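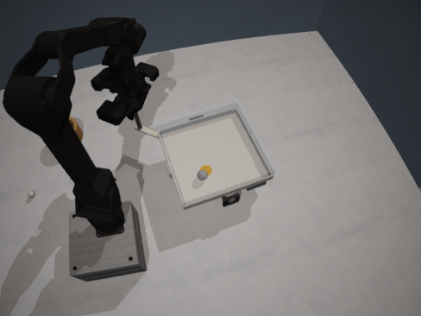
The ball and tray exercise in our simulator

About Jetari

Jetari is a small robotics workshop and training school. We teach people to set up, program and look after robot arms, and we write the simulated exercises they practise on first. The company was started by Oisín Ó Dubhghaill, who had spent years fitting arms on packing lines and wanted a place where beginners could make mistakes cheaply.

Most of our learners come from local firms. Ronico sends its new technicians to us for their first fortnight, and Fahy has used our evening course for its maintenance staff. We also take school groups when there is room. So far 459 people have completed the basic course.

Everyone begins on screen. The simulated bench has an arm on a grey base, a shallow tray, a small ball and a flat orange disc, and the learner's job is to get the ball onto the disc. It is a simple task to explain and a fiddly one to do – the ball rolls, and the sides of the tray are low.

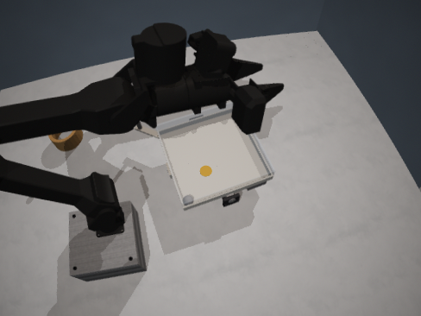
Open days and visits

We hold an open day every June and smaller visits through the year. The last visit before this page was updated was on 2021-05-18, when 70 people came in groups over the day. Each group watched the tray exercise on the big screen, asked questions and then had a go at the controls.

Visitors usually want to know why the ball is so awkward. We show the same bench from several viewpoints, and people can see how much harder it is to judge a distance when an arm reaches across the tray. Some groups stay on this one exercise for the whole session, and that is fine with us.

A visit lasts 103 minutes including tea. There is no charge for schools. Firms pay a flat fee, which goes towards the upkeep of the training room.
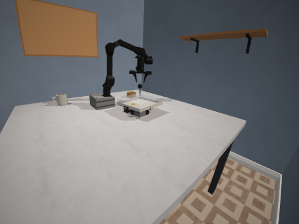
Wider view of the simulated room, gripper open

The room, bench and tray were drawn up in house using Ditik, our own exercise builder. Learners can save their attempts and go back over them with a tutor. There are 2,829 saved attempts in the library, good and bad, and visitors are welcome to look through them.

To book a visit or ask about a course, ring the office or use the contact form. Please tell us the size of your group and whether anyone needs step-free access.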